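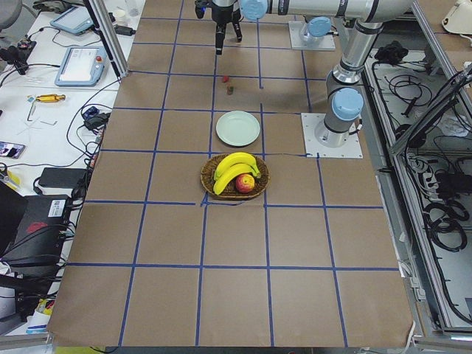 Afternoon naps and trouble staying asleep at night

Community Help – Sleep and Daily Health
Posted Jan 2, 2023

Posted by: kolley_reader

I would appreciate guidance on daytime napping. I am 58 years old and retired from full-time work in July. Since then I have fallen into the practice of lying down after lunch, usually for an hour and sometimes longer. I fall asleep at night without difficulty, at 10:30 or so, but I now wake at 3:00 and remain awake until nearly 5:00. This did not occur while I was employed.

My physician has reviewed my blood work and found nothing of concern. I take one blood pressure tablet in the morning and no sleep aids. I have a single cup of coffee at breakfast. My bedroom is dark and quiet, and I replaced the mattress before I retired.

I wish to know whether the nap is the likely cause, and whether I must give it up entirely or may keep a shorter one. I enjoy it, and on days when I skip it I am not good company by dinner.

Posted by: Ottavio Marino, Moderator, Dirneck Sleep Education Desk

Thank you for the detailed account. The following is general information and does not replace the advice of your physician.

The need for sleep builds over the course of the day. A long nap in the afternoon uses up part of that need. Some people then have difficulty falling asleep at bedtime. Others fall asleep on schedule but sleep more lightly in the second half of the night, and your description fits the second pattern. The timing of the change, shortly after your retirement, also points in this direction, although retirement alters many things at once: light exposure, physical activity, meal times and the hour of rising.

You need not give up the nap at the outset. We suggest the following for two weeks:

Limit the nap to 20 minutes and set an alarm. Allow a few additional minutes to fall asleep, but get up when the alarm sounds, whether or not you have slept.

Finish before 2:00 in the afternoon.

Nap in a chair or on a sofa instead of in bed. Many people find it easier to rise promptly.

Get up at the same hour every morning, including after a poor night. This is the part most members find hardest, and the part we would ask you not to skip.

If you are awake at 3:00 for what feels like a long time, leave the bed and sit somewhere with low light until you are sleepy. Please avoid looking at the clock.

Keep a simple written record of your nap, your bedtime and your hour of rising. If the early waking continues at the end of the two weeks, try a further week with no nap at all and compare the entries. You may be tired in the late afternoon during that week. A walk outdoors is a reasonable substitute, and you should not drive if you feel drowsy.

Please return to your physician if you snore loudly, wake short of breath, wake with headaches, or find that your mood has been low since you stopped working. Early waking can accompany each of these. It would also be proper to mention the waking when your blood pressure medicine is next reviewed – do not change the dose or the hour at which you take it without that conversation.

Posted by: Gulo

Agree with the above. I was napping 2 hours a day and cut it to 19 minutes (the kitchen timer is set to 19, do not ask me to change it now). It took more than a week before I noticed anything. The first few days were worse.

Posted by: m_villasenor

I do not believe naps are the issue. My father napped every afternoon of his life and slept well at night. You may simply be going to bed too early for someone who no longer has to be up for work. I would move bedtime to 11:30 and leave the nap alone.

Reply from: Ottavio Marino, Moderator

A later bedtime is a fair suggestion and may be tried, provided the hour of rising remains fixed. We would recommend making one change at a time – otherwise the written record will be difficult to read.

Reply from: kolley_reader

Thank you all. I will begin with the shorter nap and the alarm, and will post the results here when the two weeks are over.

This page has been viewed 1,451 times.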